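Do You Need Compostable Plates? A Skeptic's Notes on Disposable Tableware

I have a drawer full of throwaway plates and bowls, most of them bought because the package had a leaf on it.
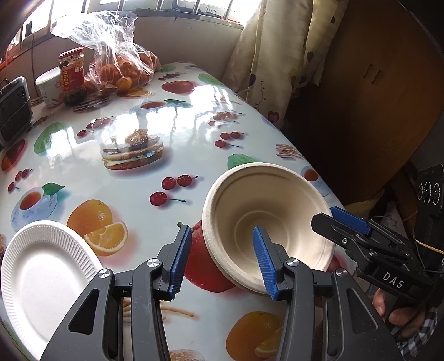
My sister-in-law Pei-shan Yen swears by molded pulp for every family party. I went along with it for a couple of summers before I started reading the small print, and I have some doubts.

"Compostable" on a label usually means compostable in a commercial facility. Call your town before you pay extra. Mine doesn't take food-soiled paper or pulp of any kind, so my expensive bowls went into the same truck as the potato peels. If you have a backyard pile, tear plain pulp into pieces and bury it in the middle. A whole bowl dropped on top will sit there until March looking pretty much like a bowl. Skip anything with a shiny lining unless the maker says what the lining is.

"Microwave safe" I treat as "microwave once, briefly." Reheating rice is fine. Anything with a lot of fat in it gets hotter than you'd think, and I've had a bottom go soft on me halfway to the couch. Use a real dish.

Does the coating matter? For sandwiches and cake, no. The cheapest uncoated paper plate will do, and people who double them up have spent the money they saved. For chili or baked beans, yes. Before a party, put hot water in one bowl and leave it on a folded paper towel for as long as a meal takes. If the towel is damp, buy something else or serve something drier.

Don't store the stack under the sink. Pulp and paper both pick up moisture and smells, and a plate that has spent a winter next to the dish soap tastes of it. Mine live on a closet shelf in a zip bag, rims down. If they stick together, flex the stack a little and they'll come apart without a knife.

Bulk packs: do the math. I was tempted by a case of 346 until I worked out that we use a sleeve or so a year. The rest would have gone stale in the garage.

As for washing and reusing them, I tried it. A plain paper plate that only held crackers can be wiped and used again. Pulp goes fuzzy when scrubbed, and I wouldn't eat off it a second time.

What I use now for six people or fewer is the ordinary dishes. One dishwasher load, run Tuesday night with everything else. For a bigger crowd I still buy the pulp bowls, mainly for the stiff sides, and I ignore the leaf.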